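About Ziltier

Ziltier writes and tests working rules for robot arms that share a room with people. We began as a repair shop for used grippers. Customers kept asking us how to set up a station safely, so we started writing the answers down, and that became the business.

Lajos Mészáros runs the test room and signs every rule sheet before it goes out. Our house standard is called Rotodus. It has 70 rules, most of them one sentence long, and it is revised each September. It covers clear space around the arm, cable routing, grip force, work near hot kitchen appliances, and who may restart a station after a stop.

We test on ordinary household tasks, and a rule stays in draft until it has been through 3,000 logged runs.

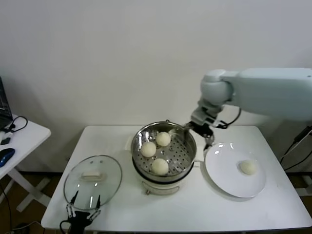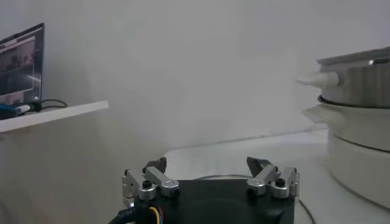
Grippers and a steamer on a white table, with a laptop to the side.

Do your rules replace the law or the maker's manual?

They are meant to be used along with both. Where the manual is stricter, follow the manual. Where local law is stricter, follow the law and write to us so we can fix the sheet.

Clients get the full set of sheets, a wall copy of the stop and restart steps, and one site visit a year. After a visit we send a written list of what needs to change. A station passes at 97 points, and a missing stop button fails it at any score. Drorangate and Cârstea both train their new operators from our sheets.

Questions about a sheet go to the test room. Please give the rule number and the revision month.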